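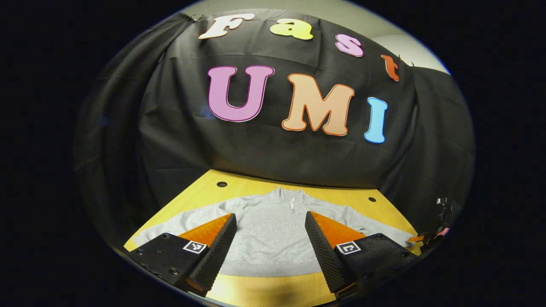
Dehua Qian has played trombone in the Kavstead big band for 34 years, and he still writes out his parts by hand. "I hear mistakes when I copy," he says. The new album, Ronent, was recorded in October with two drummers. Qian wanted one. "Stavros talked me round," he says, meaning Stavros Deligiannis, who arranged most of it. The ballad took longest. "We kept playing it too loud." They have pressed 400 copies on vinyl, and Qian has kept one for his sister.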